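Beaulieu Street Community Garden
Minutes of the general meeting, 11/28/23, 7 pm, in the hall

I'm doing the minutes again as I was the only one with a pen. If I've got you wrong, grab me at the plots and I'll fix it before the next one.

Present: 12 of us, plus Iñaki Cifuentes chairing, plus Iñaki's dog for the first half. Apologies came in from the Sillano family, who have the flu all round (get well soon!).

1. Last minutes
Taken as read. I did spell "mulch" wrong in the heading and I'm told it gave people a laugh, so you're welcome.

2. Water
This took up most of the first hour. The new timer on the bottom tap has been running at two in the afternoon, when half of it goes straight up into the sky. Iñaki wants it moved to five in the morning. The people in the front row plots weren't keen, they like to hand water after work and the pressure drops to a dribble if anything else is on. We went round and round a bit and ended up with mornings only for the timer, evenings for hoses, and no sprinklers on total fire ban days. All in favour except one, and she said she'd live with it.

The leak near the compost bays is still there. I had a look on my way in and it's a proper puddle now. Iñaki will ring the plumber this week, and if it's over $80 for the call-out he'll check with the rest of us first.

3. Tomatoes
Not really an agenda item but it turned into one! The Flalletti seedlings are ready and there are 29 left after the first lot went on Saturday. Two per plot until everyone has had a go, then it's a free for all. Please bring the little pots back, we're down to yoghurt tubs. I asked if anyone else had lost theirs to the possums and got so many hands up that we put netting on the list for next time. Somebody swears by blood and bone, somebody else says that just brings the dogs in. I'm trying both at opposite ends of my bed and will report.

4. The Gakness mower
It starts, it goes for a minute, it stops. We've had this conversation at every meeting since May. Iñaki thinks it's the carburettor, and my neighbour reckons it's old fuel sitting over winter. We agreed to drain it, put fresh stuff in and give it one more chance before we spend any money. I said I'd have a go on the weekend if someone strong can lift it onto the bench for me.

5. Phones and tools
A reminder about keeping phones out of pockets when you're bending over the beds. Two have gone in the worm farm this year, one of them mine, and the worms weren't impressed either. We also talked about having one toolbox for the small stuff (secateurs, twine, labels, the good trowel) so it isn't spread over three sheds. Everyone liked the idea of a plastic one with a lid that shuts, as the metal one rusted through. The size of it was left up to whoever goes shopping.
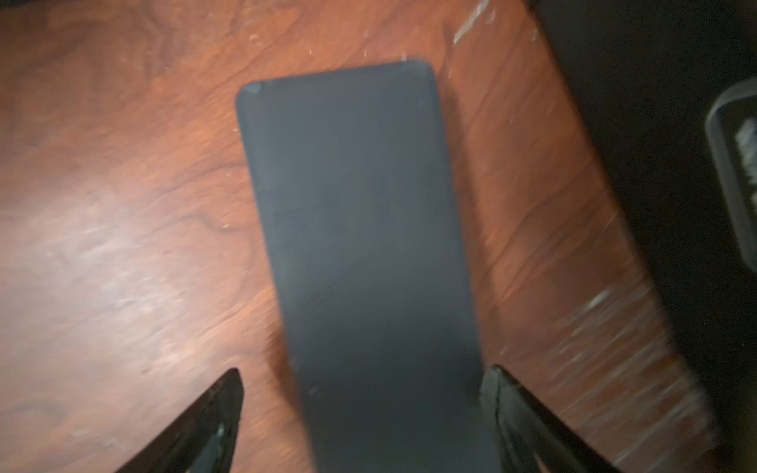
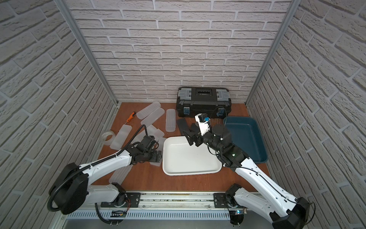 A dark phone (first photo) and a black toolbox with blue clasps (second photo).

I'll put the cost of a toolbox on the next agenda once I've been round the shops. Labels inside the lid, please, and put things back!

6. End of year lunch
Second Sunday in December, at the long table under the fig. Bring a plate and a chair. We had three potato salads last year and no bread, so I've started a sheet on the noticeboard and I'd love it if people wrote down what they're bringing. Iñaki is doing his paella if the weather is cool enough to stand over it, otherwise cold chicken. Kids are welcome, and so are grandparents. If it's raining we'll move into the hall, and I've already asked about the key.

7. Other business
The bottom gate still doesn't latch unless you lift it. Lift it.
Plot 12 has been empty since winter and the couch grass is heading next door. Iñaki will send a friendly letter, and if we don't hear back by the new year it goes to the next name on the waiting list.
Someone left a blue and white casserole dish after the seed swap. It's lovely and I'm going to keep it if it isn't claimed.
Coffee grounds from the café are now Mondays and Thursdays, first in best dressed.

Next meeting will be in February, date to come, as the hall hasn't given us theirs yet.

We finished at ten to nine and had the last of the lemon slice.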